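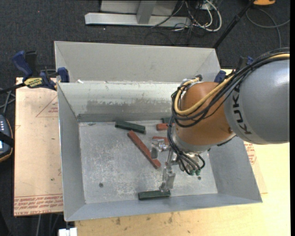 Work in this period went mainly into the block sets and the trays and bins they are kept in. The grant from the Claltura fund pays for 200 boxed sets of solid blocks for the Idurano schools loan scheme, along with the storage and checking needed to keep them in use. We have settled on two colours for the first sets, dark green and reddish-brown, and both are in the large grey metal bin on the wooden table, on the near side of the divider. The reddish-brown ones come in more than one length. Children in the first trial classes sorted by colour before they looked at length, and the teachers' notes now start from there.

Progress against plan

At the end of the period 72 sets were complete, boxed and entered in the loan register. The plan had 80 by this date. The shortfall comes from one delivery of green blocks that arrived with rough edges and had to go back to Plistum. Replacements came nine working days later and were accepted. We do not expect this to affect the final number.

We have received 2439 blocks in total. Of these, 1208 have been through the full check, which covers length, edges, colour and surface marks. The rest are in the store at Meireles, labelled by delivery. Checking is slower than we allowed for in the application. One person can get through a delivery crate in a morning if the blocks are clean, but the reddish-brown paint shows every scuff and those blocks take longer.

Bins and storage

The sheet-metal bins have proved a good choice. The sloping sides bring blocks down to the flat floor and the divider gives us two compartments without the need for a second container. They are heavier than the plastic crates we used before, and two people are needed to move a full one. The floors mark easily and pick up white dust, so we have added a wipe-down at the end of each day. This has cut down the number of blocks that need cleaning a second time.

Shelving in the Meireles store is finished on the long wall. The short wall is waiting for brackets. Until they arrive the boxed sets are stacked four high on pallets - this is safe but it makes the lower boxes awkward to reach.

Trial classes

Three schools have had sets on loan. Returns were on time from two of them. The third asked to keep its sets for a further fortnight and we agreed. Written comments were short but useful. Two schools wanted a printed card in the lid showing what should be in the box, and this has been drafted. One found the lids stiff. We have tried a looser fit on five boxes and will ask for comments when they come back.

Spending

Spending is within budget overall. Blocks and boxes are slightly under, as the replacement delivery was made at no charge. Transport is over, mainly from the extra trips between Idurano and Meireles while the shelving was going up. We would like to move a small amount from the boxes line to the transport line and will send the form separately.

Next period

The remaining blocks will be checked by the end of December, and boxing will carry on alongside. The contents card goes to print once the wording for the shorter blocks is agreed. We also plan to repaint a small batch of scuffed reddish-brown blocks with a harder finish, to see if it is worth doing for the later sets.

Report dated Saturday, November 15, 2025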